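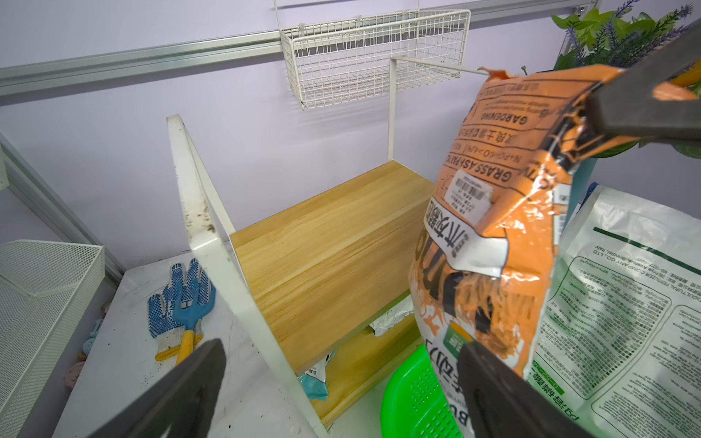
Drorna Soft-Pack Handling Kit

Bags are hard! A box keeps its shape when you pick it up, but a bag of potting mix sags, folds, swings and hides its own label, and most grasp planners were never built with that in mind. Drorna is our two-arm research kit for exactly this kind of work, and we're really excited to get it into more labs.

The method

Drorna runs a policy we call hold-and-look. One gripper pinches the bag near a top corner while the other arm waits, and the wrist camera on the waiting arm watches how the bag hangs. From that view the policy guesses where the weight has settled and picks its next move: lower the bag, shift it sideways, or bring in the second gripper to support it. There's no 3D model of the bag anywhere in the loop, and we love how simple that makes setup (you can bring in a bag the policy has never seen and just start).

What we found

On our gardening bench, which has a small shelf unit, wire and plastic baskets, hand tools and bags of plant food, Drorna placed the bag where it was asked to in 94 percent of trials. The biggest gain came from the waiting arm's camera. With the holding arm's camera alone, the policy kept losing track of the lower half of the bag, and that's the half that bumps into things!

Slipping is still the main failure. Slick plastic with a wide, flat top is tough for pinch grasps, and we'd love to see what other groups do with it. Crowded shelves also slow the policy down, though it recovers nicely from small bumps.

What's in the kit

2 flat-finger grippers, dark gray
2 wrist cameras with mounts
8 spare finger pads
Hold-and-look policy weights and training code
Bench layout guide with 4 starter tasks

Arms are sold separately. The grippers fit any arm with a Clinditel tool plate, and adapters for the older Gallagher plate are in stock.

Using your own bags

Start with something light and half full. Record a short set of demonstrations, run the fine-tuning script overnight, and check the replay viewer in the morning before you turn up the speed. Fuvuneo support can look over your replays if grasps keep landing too low on the bag.

Spare pads and mounts are listed under Accessories.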